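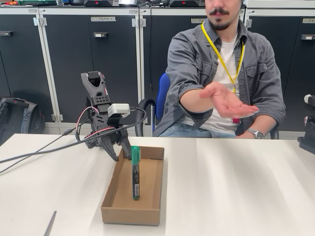 Fig. 2 – Seated at the table, open tray within reach

2 min read

4. Setting up the Stivwood desk tray

Cardboard tray, shallow one. Markers go in this, not in the drawer.

1. Clear the table top first. Wipe it down, let it dry.
2. Fold the tray sides up, press the corners till they hold. No tape.
3. Set it lengthwise, short end toward whoever's filling it.
4. Chair in close, armrests under the table edge if they'll fit.
5. Caps on. Check every marker, push til it clicks.
6. Lay markers flat, all facing the same way. Max 10 per tray.

Note: dried-out markers go in the bin, don't put them back. Colour doesn't matter for sorting.

CAUTION – keep lanyards and loose sleeves clear when your leaning over the tray. Tuck them in.

Spare trays – ask Dinesh Uniyal. Next order is September.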